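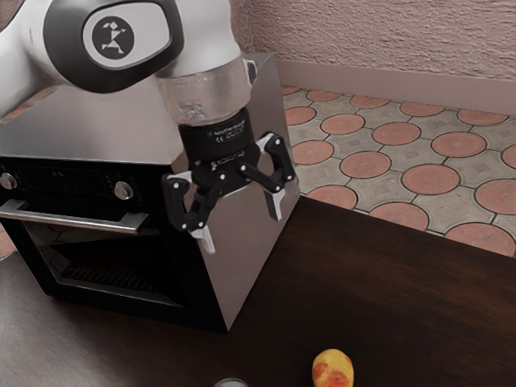 Home Baking for Beginners, handout 2: getting to know your oven

Hello again, and thanks to everyone who stayed behind last time to help with the trays. I promised I'd write up the bit about ovens because I talked far too fast and half of you were still eating. So here are my notes, tidied up a little, with the questions people asked along the way.

The main thing I wanted to get across is that the number on the dial is a suggestion. I baked for years in a rented flat in Numham with an oven that ran 20 degrees hot, and I thought I was just bad at sponge. Every cake had a dark crust and a peak like a small volcano. Then Blažena Holub, who taught me most of what I know about yeast, lent me a cheap oven thermometer and I wanted to cry. All that wasted butter!

So, your first job at home. Get a thermometer that hangs from the shelf or stands on it, put it in the middle, set the oven to 180 and leave it alone for half an hour. Then look through the glass if you can, because opening the door drops the temperature straight away. Write down what it says. Do it again a bit later, as ovens cycle on and off and one reading can fool you. If it's always out in the same direction, just adjust the dial to match and stick a note on the cupboard.

Small ovens

Quite a few of you bake in a countertop oven, and you can make perfectly good bread and cakes in one. The food sits much nearer the heating elements, though, so tops brown early. I drop the temperature a touch, use the lowest shelf position that still leaves some air underneath, and keep a bit of foil handy for the last third of the bake. Check your tin fits before you make the batter (yes, I have done this, yes, it was a Christmas cake). Leave space round the outside of the oven too, whatever the manual says for your model, and don't keep the bread bag on top of it.

Hot spots

Do the toast test. Cover a rack with slices of cheap white bread, bake at 180 until they start to colour, and take a good look at the pattern. My oven at home is fierce at the back left and rather sleepy near the door. Once you know that, you can turn your tray at the right moment, which for most biscuits is just past halfway. With sponges wait until they've properly set before you touch anything, or they'll sink in the middle and you'll blame the eggs.

Fan or no fan?

Most recipes give both. If yours only gives the ordinary temperature, take 20 off for a fan oven and start checking early. For meringues I turn the fan off if the oven lets me, and go down to 100 and wait. And wait. Put the radio on.

Someone asked about preheating. For bread, please do it properly, longer than the little light tells you, as the light only knows about the air and you want the walls and the tray hot as well. For a casserole I honestly wouldn't fuss.

For next time

Bring your thermometer readings and your toast pattern (a drawing is fine, please don't bring the toast). We'll be making the plain seeded loaf on page 13 of the recipe booklet, so have a read through and bring a 2 lb tin if you've got one. I've a couple of spares. Flour and yeast are provided, but bring a clean tea towel and a box to take your loaf home in, and wear something you don't mind getting dough on.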